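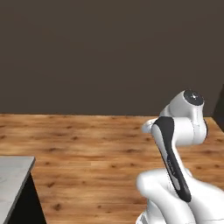 Abb. 3: Simulierte Szene mit Arm, Holztisch und grauem Block links vorn. Die Tischfläche dazwischen ist leer.

4.2 Wie wir die leere Szene zum Kalibrieren benutzen

Bevor wir unserem Arm irgendetwas zum Greifen hinlegen, lassen wir ihn erst mal eine Weile ins Leere fahren. Das klingt nach Zeitverschwendung (und Diễm Tăng hat mir das in unserer Gruppe auch lange genug vorgehalten), aber gerade aus diesen Läufen haben wir am meisten über unseren Simulator gelernt. Den Renderer Firnow hatten wir ja schon in Abschnitt 3 vorgestellt, die Bewegungsplanung macht Skomomau, und dazwischen sitzt unser eigenes Verfahren, das ich von jetzt an einfach Erby nenne.

Erby macht eigentlich etwas ziemlich Simples: Es nimmt ein gerendertes Bild, schätzt daraus die Gelenkstellung des Arms und vergleicht sie mit der, die der Planer gemeldet hat. Stimmen beide überein, ist alles gut. Stimmen sie nicht überein, schauen wir nach, und dann wird es spannend! Mal war die Kamerapose falsch eingetragen, mal hinkte das Bild dem Gelenkzustand einen Zeitschritt hinterher. Den zweiten Fehler hatten wir monatelang im Code, ohne ihn zu bemerken.

Für die Auswertung haben wir 20 Armhaltungen festgelegt und jede davon mit 30 zufällig gezogenen Kameraposen gerendert, macht zusammen 600 Bilder. Eine gefaltete Haltung wie in Abb. 3 gehört zu den unangenehmen Fällen: Das untere Segment sitzt tief in der Ecke, der Unterarm steigt schräg an, und vom Ende des Arms sieht man nur ein rundes weißes Gehäuse. Finger eines Greifers sind nicht klar zu erkennen. Wer die Pose über die Fingerspitzen schätzen will, wie wir es in der ersten Version getan haben, steht da ziemlich dumm da.

Deshalb stützt sich Erby jetzt vor allem auf die schwarzen Flächen am Arm. Der lange Streifen am Unterarm ist dafür ein Geschenk, er hebt sich vom weißen Gehäuse ab und wird nach unten schmaler, sodass man aus einer einzigen Ansicht schon viel über die Richtung des Glieds erfährt. Die schwarze Kappe am oberen Gelenk nehmen wir als zweiten Anker dazu. Die Schrift auf dem Streifen ignorieren wir komplett, bei unserer Auflösung ist sie sowieso nicht lesbar.

Was hat das gebracht? Mit den Fingerspitzen als Merkmal scheiterte die Schätzung in den gefalteten Haltungen bei 30 Prozent der Bilder, wobei wir als gescheitert zählen, was an irgendeinem Gelenk mehr als fünf Grad danebenliegt. Mit Streifen und Kappe waren es noch vier Prozent. In den gestreckten Haltungen liegen beide Varianten fast gleichauf, da hatte ich ehrlicherweise mehr erhofft. Die Rechenzeit blieb bei 20 Millisekunden pro Bild, das reicht uns locker, weil wir ohnehin offline prüfen.

Ein Problem bleibt der Block mit der hellen, marmorartigen Oberseite. Seine schwarze Seitenfläche ist ebenfalls dunkel und läuft keilförmig zu, und bei einigen Kameraposen hielt Erby sie prompt für den Streifen. Wir maskieren den Block inzwischen über die bekannte Szenengeometrie. Das ist eine Krücke, klar, und auf einem echten Tisch hätten wir diese Geometrie nicht geschenkt bekommen. Phùng, unser zweiter Datensatz mit wechselnden Möbeln, kommt in Abschnitt 4.3 dran, dort ist die Maske abgeschaltet.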